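Vovberg Rule

The Vovberg Rule is a set of good practice rules for robots with two arms that work at a table with cups, lids and small containers. It is used mainly in training rooms and small laboratories. The name comes from Vovberg, the town where the first text was written.

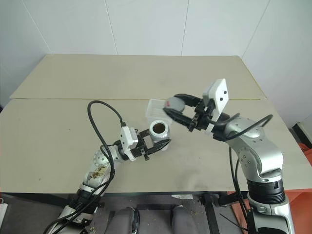 The rule has 7 sections and is kept short on purpose, so that it can be read before a shift. It does not replace the national safety law or the manual of the manufacturer.

History

The first version was prepared by Gitau Mabula and Gladys Simiyu at the Kirui workshop. Mabula had collected notes on 155 stopped runs, and in many of them the two arms had come too close to each other while one was holding an open cup. The present version was published on 21 January 2022.

Main content

Only one arm may move above an open cup at a time. The other arm must wait, with its gripper still, until the first one has left the area. A lid has to be brought from the side and never over the cup of the other arm.

Cables on the outside of an arm must have enough length for the full bend of the elbow, and they are to be checked before the first run of the day. Crumbs, powder or liquid on the casing must be wiped off between two runs. The table may show wear, but a seam between two panels must be level, and no cup should be put down across it.

In the section on speed, the limit for a closed gripper with a cup is 300 millimeters per second. A person may reach over the table only after both arms are stopped.

Use and criticism

The rule was taken over by Flitement and later, with small changes, by Vudedura, where it is part of the course for new operators. Some operators find the waiting rule too strict for dry contents. Simiyu has answered that an operator cannot always know what is in the cup. A proposal to make an exception is still open.

See also

Kirui workshop
Cable inspection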